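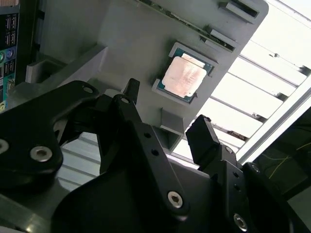
pc-assembly-bench: data card and shopping notes

Hi! If you're reading this before asking for money to build a copy of our bench, good, because I did it the other way round and had to go back twice. The dataset is teleoperated PC assembly: CPU into socket, RAM into slot, and the same jobs in reverse. There are 43 task variants in release 5, with 80 episodes for each one. The notes below are mostly on what to buy.

Arms and grippers. Get your quote from Pitora early (ours came through in May) and check that the wrist camera mounts are on it, since they were a separate line on ours. We also priced the Predau arms, which were cheaper until we added the controllers.

Fixtures. Print these yourself! The parts tray is the cheapest thing on the bench and the one I'd redo most often, so put spare filament in the budget and don't bother with machined trays until your layout stops changing.

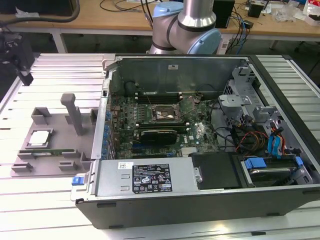 Donor computers. Buy used, and buy more than one of the same model (Rutwood sells them by the pallet). Socket pins get bent, and I'd plan on replacing boards as a running cost. I put down 80 dollars a board, which held up okay. Loose CPUs and RAM are easy to find, so I wouldn't stock up.

Table. Slotted aluminum, from Lie. Pricey, but you can move a fixture and bolt it back down in a couple of minutes.

Still to do: a price list for the cables, and a note on shipping.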